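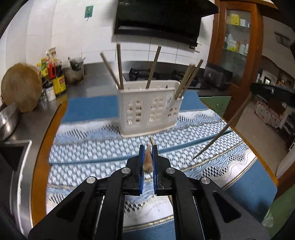

Page 7

Minutes of the kitchen meeting, Udwood shared house
2026-02-12

Hi all! I said I'd write this up before I forgot it, so apologies for the bits where I was eating.

November minutes: read out, approved, one spelling fixed.

The table. We talked about this for far too long (my fault, partly). The blue-and-white cloth stays on the big table. Two of us wanted wipe-clean, the rest love the little diamonds and the wavy borders, and I'm firmly with the rest. Whoever washes it, please smooth out the fold when it goes back on — bowls tip on it.

Chopsticks and the white caddy. Agreed that the caddy lives in the middle of the table and the wooden chopsticks go back in it after every meal, not in the drawer with the ladles. Someone asked if we could have one compartment for cooking chopsticks and the others for eating. Good idea, carried! I'll order another pack from Drinon, 22 pairs, and that should see us through the spring dinners.

Small brush. It was proposed that we keep the one with the wooden handle for crumbs only and buy a separate one for scrubbing pans. Carried, with one grumble about clutter.

Steel countertop. Dry it after you wipe it, please. The streaks drive some of us up the wall. No vote taken, there was just a lot of nodding.

Money. We have 574 in the kitchen pot. The quote from Moges for new shelving came in at 2836 and there was a bit of a silence after that. We'll ask the place in Cerkport for a second price — I'm phoning them.

Any other business: the dumpling night is on, bring your own apron. Still no decision on who takes the compost out.

Next meeting same time next month, I'm bringing soup.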